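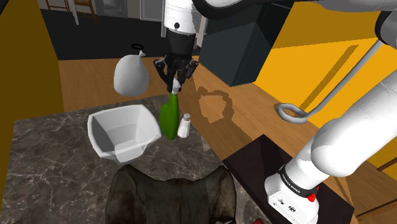

Kitchen Sim Tips: Getting a Clean Bottle Grasp

Last updated: June 17, 2023
Filed under: Workshop Tips > Simulation & Planning

I spend most of my evenings making a simulated Franka arm tidy a simulated kitchen, and I've picked up a few habits worth passing along.

Grab bottles by the neck. The green one has a nice narrow spot under the cap, and my planner finds a grip there far more often than on the round body (which it loves to bump first!).

Watch what's next door. With a bowl on one side and a salt shaker on the other, I lift straight up before I let the planner go anywhere sideways. Pad the collision shapes a little too -- Bheki Mokoena talked me into that one and I've kept it ever since.

Look for floaters. If something like the white bag is hanging in the air over the counter, check its start height and whether gravity is on for it before you blame the arm.

Save your random seeds. I run 20 layouts while I'm fiddling and 100 overnight, and I write down the seed for every failure so I can replay it over breakfast.

Slow the last bit of the approach. I use 3 waypoints there now, up from one, and my Provus logs are much easier to read.

Next I'm moving on to drawers, so send me your handle tricks!

Contact Gilang Wijaya | © 2023 Sollow Workshop Notes | Back to top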